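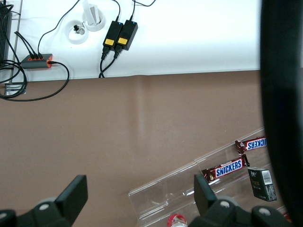 Where should you start when the cords on a desk have gotten out of hand? Start with the power strip, and follow one cord at a time from the plug to whatever it feeds.

(Slow down here, let people get their pens out.)

Hello again to everyone from the Grututmont evening, and thank you to Pavithra Subramaniam for having me back. My own desk taught me most of what I know, and I'm afraid it took years!

Labels next. A little yellow label on a power adapter is a lovely thing, because two black adapters lying side by side look like twins. Write what it belongs to, big enough to read without your glasses.

Then the grommets, those round openings in the desktop. Please use them for cords! Mine collected mail for most of June.

Slack is the part folks rush. Coil it in loose loops, tie it softly, and keep it off the surface where you work. (Tell the story of the coffee and the lamp cord, but the short version.)

Pause for questions, then hand out the ties, 4 to a person.

Shares: 3 | Comments: 2

Ravindran Rai: Labeled everything last night and found a charger for a phone I gave away.
Suvarna: Are the soft ties okay for thick cords too?

Related talks
Under the Desk with Patier
The Ponitz Drawer Method
Lamps, Cords and Small Rooms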